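Mending by the Bag: Dorota Pawłowska on Running a Repair Table in Oltusley

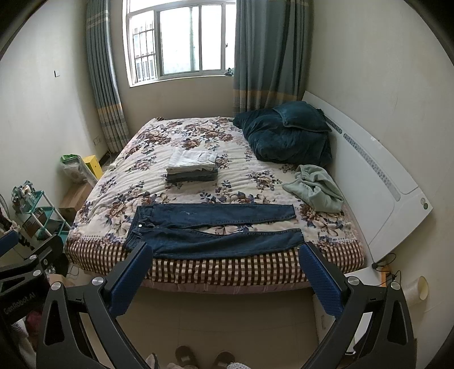 What do people bring in most often?

Jeans, mostly with the inner thigh worn through, and after that coats with a broken zipper.

Dorota Pawłowska has repaired clothes in Oltusley for eleven years, the last four from a rented room behind the Gronen bakery. She trained as a pattern cutter and worked for a uniform maker called Cototus until the factory moved. She had no plan to open a shop.

"I put a card up in the bakery window in April," she said. "By the end of that month I had 130 items in bags on the floor and no system at all. I gave one man the wrong trousers. He wore them to work."

The system now is a paper tag and a ledger. Every item gets a number, a due date and a price agreed before she picks up a needle. She won't quote over the phone.

"People say it's a small hole. Then it arrives and the fabric for an inch on every side is like gauze. I can't sew to gauze. I have to put a patch behind it that goes out to where the cloth is still strong."

For denim she uses a cotton patch on the inside and runs the machine back and forth over it in thread close to the color of the jeans. The stitches follow the grain. She does not use iron-on patches on trousers, as she finds the glue stiffens and the edge rubs.

Asked what people could do at home, she kept it short. Wash jeans less and at a lower temperature. Close zippers before washing. Sew a button on again when it first goes loose. "If you wait until it falls off, you've usually lost it, and sometimes it takes a bit of the cloth along."

Wool is slower work. A moth hole in a sweater can take her an hour if the knit is fine, and she charges for the hour. Some customers leave when they hear the price, and she doesn't argue with them.

She took in 303 pieces last winter and turned away 161, nearly all of them too thin to hold a stitch or made of coated fabric that had started to peel. Those she hands back with a note saying why.

Her one assistant, Aniela Tokarz, comes in two mornings a week and does hems. Pawłowska would like a third person for zippers, which she dislikes. "I'm good at them. I just don't enjoy them. A coat zipper is all unpicking."

The room closes for the holidays and opens again in the second week of January. Anything left with the bakery before then should have a name and a phone number pinned to it.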